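会泡茶的机械臂开始按月出租,水还得你自己烧

Riltberg最近给它的桌面机械臂服务Waaka加了一个新套餐,名字叫“茶歇”。6月起,办公室、展厅和民宿前台都可以按月租用一条机械臂,外加一只五指机械手,专门负责从盒子里取茶包、递给客人。至于烧水、倒水、洗杯子,套餐说明第二页写得很清楚:由客户自理。

换句话说,泡茶这件事里最省力的一步,终于有人替你做了。

按照Riltberg公布的内容,“茶歇”包含机械臂、机械手、控制盒、一套桌面固定件和远程调试。租期最短7个月,押金另算,月租为400欧元。上门安装包在首月费用里,安装人员会在现场教设备认茶盒、认托盘、认递送位置,整个过程号称一个下午可以完成。要是之后挪了桌子,就得再教一遍。要是换了茶叶牌子,也得再教一遍。要是只是换了桌布,说明书建议“先观察”。

负责这个套餐的产品经理Nele Bosman说,茶包是团队有意挑的难题。“杯子谁都能抓。小包装又滑又软,挤在一起的时候,手指要先找到缝,再把它捏出来,还不能带出旁边那一包。”她说,团队为此调了5个月,其中相当一部分时间花在拇指上。

记者问,那前台接待员用的是什么办法。她说,也是拇指。

目前套餐支持的茶包有两类,一类是平放的纸包,一类是竖着插在盒里的光面小包。后者卖相好,难度也高。Riltberg的做法是让机械手从上方往下探,食指先定位,拇指再伸进两排之间。系统给每次取包留了三次尝试机会,三次都不成,机械臂会退回原位,手掌摊开,等人来帮忙。演示视频里没有这一段,但操作手册给它画了一张很漂亮的示意图。

第一批试用客户里有家叫Kostside的共享办公空间。店长Dirk Koster把设备放在二楼休息区,用了一个多月,总体评价是“客人很喜欢,喝茶的人倒没多”。他说,大家排队来看它取茶包,看完之后多半转身去咖啡机那边。有位租户每天上午都要来一趟,拿了茶包又放回去,理由是想看看它认不认得被放歪的那一包。

“它认得,”Koster说,“就是想得比较久。”

按他的记录,有一天这台设备一共递出192包茶,是试用期间的最高纪录。那天楼下正好有活动,其中不少茶包后来出现在会议室的椅子上、窗台上,还有一包在打印机的出纸口。机械臂对此不负责任,合同里也写了。

Koster对几个细节不太满意。一是走线。手腕后面那根线垂下来,碰到桌上的东西会让人提心吊胆,他自己拿扎带绑过一次,被安装人员拆掉了,说会影响转动。二是声音,平时不吵,归位时会有一声短促的轻响,午休的人能听见。三是补货,盒子快空的时候,剩下的茶包容易往一边倒,设备成功率明显下降,所以得有人盯着,趁它还满的时候把它加满。他算了算,前台每天多出来的活,就是照顾这台帮前台省事的机器。

Bosman承认补货问题存在,表示下一版会附带一个带弹簧隔板的茶盒,能把茶包一直往前顶。隔板茶盒单独收费,价格还没定。走线方面,团队正在试一种贴着臂身走的软套,颜色有灰和黑两种。她特别强调,颜色可以选。

市面上做同类服务的并不只有一家。Soton也有一款放在前台的取物设备,用的是两指夹爪,月租更低,取东西也更快,缺点是看上去像在夹零件。Riltberg显然认为,客人愿意为五根手指多付一点钱。Bosman的说法是,夹爪递过来的茶,客人会接;手递过来的茶,客人会说谢谢。她没有给出这句话的数据来源,不过Koster证实,他那里确实有人对着机械臂说谢谢,还有人跟它握过手。握手不在支持的动作列表里。

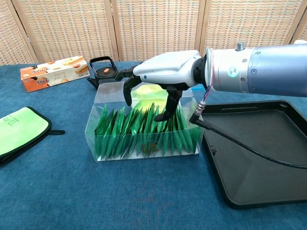

Waaka机械手伸向一盒竖插的绿茶小包,拇指几乎碰到茶包上沿。

安全方面,设备运行速度被限制在较低一档,碰到阻力就停。Riltberg建议不要在它的活动范围内放热水壶,也不要放刚泡好的茶。这条建议让“茶歇”套餐的摆放变得有些讲究:取茶包的地方和喝茶的地方最好隔开一段距离,客人拿到茶包以后,需要自己走过去倒水。Koster那边的解决办法是在墙上贴了个箭头。

食品卫生也有人问起。公司答复说,套餐只处理独立密封包装的茶,散茶不在范围内,撕包装也不在范围内。机械手表面可以用湿布擦,指节处要用小刷子,随机附送一把。清洁频率写的是“每日,或视客人情况而定”。

退租方面,最短租期满后,提前一个月打招呼即可,拆机由Riltberg负责。中途想换用途也可以,目前能选的还有递笔、递名片和递独立包装的饼干,每换一项收一次调试费。饼干那一项附了条备注:酥脆的品种请先咨询客服。

“茶歇”眼下接受网上预约,安装排期按预约顺序来。Koster说他打算续租,已经跟公司谈了下一阶段的条件,其中一条是把归位那一声去掉。Riltberg答复说可以做,需要更新一次固件,更新期间请暂时用手拿茶包。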